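Search this notebook
Workshop > Notebook > Bins and sorting

Wednesday, after lunch

Stilta odds and ends, continued. The shelf label says "misc," and the shelf has taken that as a challenge.

Ran the morning batch through the gray bin again. 39 items in, 13 of them now with a category, the rest back in the tub where they will no doubt organize themselves overnight. The Hemetti sheet has a box for "kitchen," a box for "outdoor," and a box for "packaging," and I have yet to pull out anything that wants to be in only one of them. A water bottle went in all 3 before I crossed it out and wrote "bottle."

Csonka sent the new stickers. They are the right size and the wrong glue, and come off if you look at them with any feeling. Used tape. Told myself in December that we would stop using tape.

Brarumum wants a list of 1,000 things by the end of the job, each with a short plain name. Short is easy. Plain is where the shouting starts. Rule as of today: name it the way you'd ask for it across the room, and no more than 2 words before the noun. "Small floral ceramic lidded" anything gets sent back to whoever wrote it, and yes, that one was me.

To do:
- wipe out the bin, or agree that we are never going to and stop writing it down
- move the heavy stuff off the top shelf
- find the other marker
- ask Csonka about glue, politely

The naming rule needs work on the awkward ones, so I tried it on the afternoon lot. The green cup, lying on its side at the back, is "green cup" and we can all go home. "Blue sunglasses" also passes. The crumpled blue and silver foil is "foil package" until somebody smooths it out and gives it a better name. My trouble is the little bright green molded piece with the compartments, which I would ask for across the room by pointing. Down as "green tray thing" in pencil. Open to offers, two words or fewer.
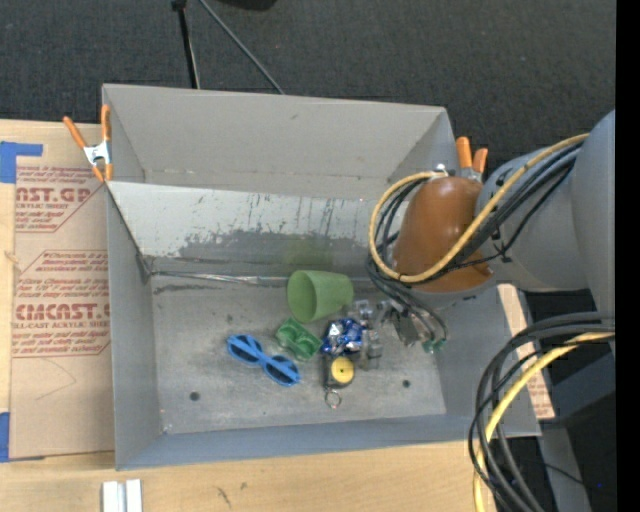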